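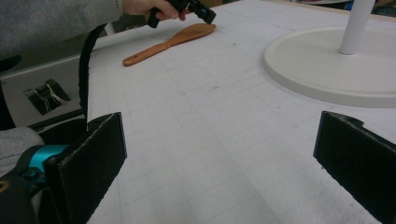

How often should you oil wooden kitchen tools?
Once a month if you use them daily. Every three months is fine for the ones that mostly sit in the crock.

I get asked this a lot, so I'm putting the whole routine in one thread. I've been selling and repairing kitchen wood at the Poncombe market for a while now and have 55 spoons and spatulas at home, which is too many.

Use food-grade mineral oil. The drugstore kind is fine if the label says it's food grade. A 300 ml bottle lasts me most of a year, and I oil more than you do.

Don't use olive oil or sunflower oil. They go rancid in the wood and you'll smell it the next time you stir something warm. I ruined a good ladle this way.

Wash first with hot water and dish soap, then let the wood dry overnight. Stand things up in a jar, handle down. Oil on damp wood just sits there and goes sticky.

Put oil on a folded rag and rub along the grain. Go over the end of the handle twice, end grain drinks more. Leave it a few hours, wipe off whatever is left, done.

If the surface feels fuzzy after washing, sand it before you oil. 220 grit is plenty. Wet the wood, let it dry, sand lightly, repeat once. Modupe Ezeani taught me to do the second pass and she was right, the fuzz stays down much longer.

Onion smell: coarse salt and half a lemon, scrub, rinse, dry. It works on garlic too. It does not work on fish, or not for me.

Stains from turmeric and tomato are only color. Leave them. They fade after a few weeks on a windowsill.

Dark spots that feel soft are a different matter. Press with a fingernail. If it dents easily, throw the thing out. Same for a crack that runs into the part that touches food.

No dishwasher. Somebody always replies that theirs has been in the dishwasher for ten years. Good for them. Most of what people bring me with a split handle has been through it.

On wax: Babatunde Osagie mixes beeswax into his oil, one part to four, and puts it on warm. It feels nicer and lasts a bit longer. It's also more mess. I do it for cutting boards and skip it for spoons.

Couple of replies asked about bamboo. Same oil, same schedule, but go easy on the sanding, it splinters.

Table's at Poncombe on Wednesday from 9 until lunch. Bring your fuzzy spoons, sanding is free if there's no line.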